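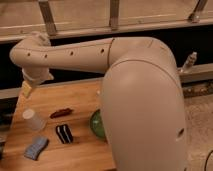 About Tekau

Tekau is a small research company working on robot manipulation. We study how an arm can learn to pick up and place household objects from a limited number of demonstrations, and how far that skill carries over to objects it was never shown.

Our work began in September as a joint project with Girner, a workshop that builds test benches. The two teams now share one building and one set of tables.

The method

Our main line of research is called Flerkum. A policy is first trained on 125 demonstrations of a single task, recorded by an operator. It is then run without help, and every failed grasp is labelled with the stage at which it failed - approach, contact, lift or release. Only the failed stage is demonstrated again. The rest of the training data is left alone.

Test objects are chosen to differ in shape and stiffness. Cups, bowls, blocks and folded cloth are all in regular use. Object positions are changed between trials, and the camera stays fixed.

Results so far

In our last full test the arm made 1000 attempts. Of the failures, 317 were at the contact stage, more than at all other stages combined. After 30 further demonstrations of that stage, contact failures fell on rigid objects. Cloth showed no clear change, and we are now looking at finger pressure as a separate variable.

Data and visits

Trial logs are released with each report, including runs that were stopped early. The Siddiqui room, where the benches stand, is open to visiting researchers by arrangement. Please write to the office with a short outline of the work you have in mind and the bench time you need.

Page last updated 10 November 2022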